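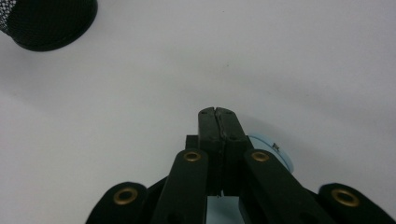
One respondent in Grondomau objected to the question itself: a white table, she wrote, is never clean for longer than it takes to make toast, and asking people how often they wipe one only tells you how often they look at it. Several other diaries made a similar point in fewer words. We took it seriously enough to separate looking from wiping in the coding, and this section reports the two separately.

Figure 2. Plain white tabletop.

4.2 Surface color and wiping

The Corico diaries gave us 1,743 entries on table care. After removing duplicates and entries with no surface named, 1,585 were left for analysis. Of these, 616 concerned white or near-white tops of the plain kind in Figure 2. The rest covered wood tones, dark tops, patterned tops and glass. Glass was dropped from the color comparison and is treated in Section 4.4.

Households with white tops reported noticing marks more often than households with any other color. The marks they named were coffee rings, pen, newspaper ink, tomato sauce and turmeric, with turmeric brought up mainly by people who had given up on removing it. Dark tops drew a different set of complaints. Dust, crumbs and cloth streaks came first, and stains were hardly mentioned.

Wiping did not follow noticing as closely as we expected. Owners of white tops often wrote that they had seen a mark in the morning and left it until the evening meal. The reverse also turned up in the diaries, mostly in homes with small children, where the table was wiped after every meal whether or not anything showed. For these households color made little difference.

Daylight did. Entries from Jellport, where many of the kitchens face the water, mention low sun across the table as the moment when old cloth marks become visible. We had not asked about windows in the first round of diaries and added the question in August, so the comparison rests on the later entries only.

More than 200 entries described a table used for something besides eating, such as homework, sewing or sorting mail. In these homes a plain white top was often praised as a place to lay out small parts or dark thread, and the same households complained about scratches from scissors and staples. A few kept a mat or an old sheet nearby and wiped that instead, which our form had no box for. We coded such cases as "covered" and left them out of the wiping rates.

Two limits should be kept in mind. Respondents chose their own color words, and "cream" and "off-white" were merged with white only when the diary gave no further detail. Also, the coding sheet adapted from the Baptiste survey does not record the age of the table. Older tops may hold stains that no amount of wiping would shift, and we cannot tell these apart from fresh marks in the entries.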